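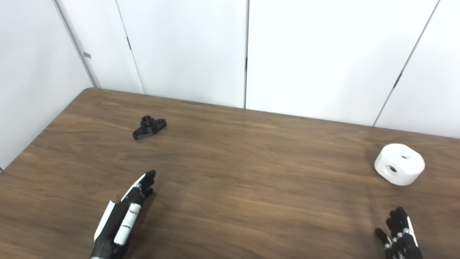 Attachment 1: table, wood grain, white wall panels behind.

Ticket 612 – Meeting room calendar double-books everything
Opened by: Neema Kioko, Stokow office
Priority: Low (set by the system, which has never had to share a room with Sales)

Since the April update, Zadero Calendar accepts two bookings for the same room and sends both parties a cheerful confirmation. This morning that put my budget review in with a retirement lunch. We got cake. The budget did not get reviewed.

Steps to reproduce: book the Urio room for 20 people at 9:00 a.m. Log in as someone else. Do it again. Wait for shouting.

Tried so far: cleared the cache, signed out and in, deleted the booking and made it again. That last one left me with three.

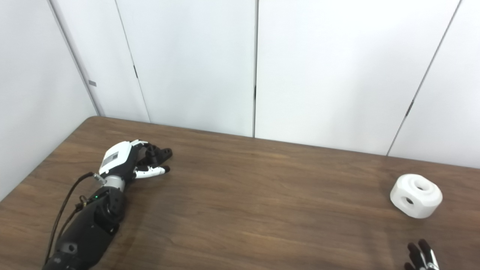 Attachment 2: tabletop and wall, left side.

Update, Fabrice Deschamps, 2:15 p.m.
Conflict checking is switched on for Urio, so that's not it. The Lirnemitz office has the same version and no trouble, but they write their bookings on a whiteboard. I've asked for the sync log. It goes back 90 days and is mostly the word "retry."

Update, Fabrice Deschamps, 4:40 p.m.
Found it. The update created a second Urio with the same name and a space at the end. Each room is booked once, as far as the software cares. Merged the two and moved 31 bookings over – the clashes will need sorting out by hand.

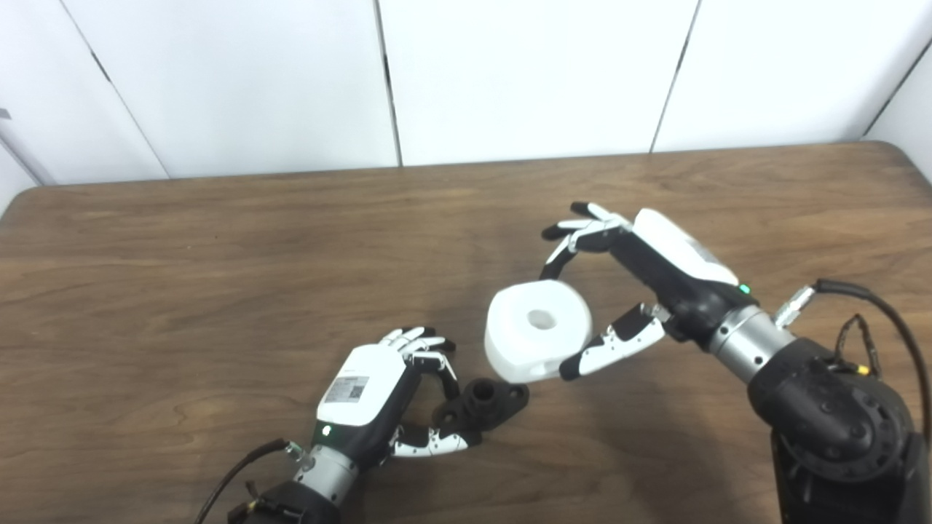 Obadia Lyimo: Please check the other rooms for the same trailing space before closing. I'm booked into Urio tomorrow at 10:00, and now so is payroll.

Status: Reopened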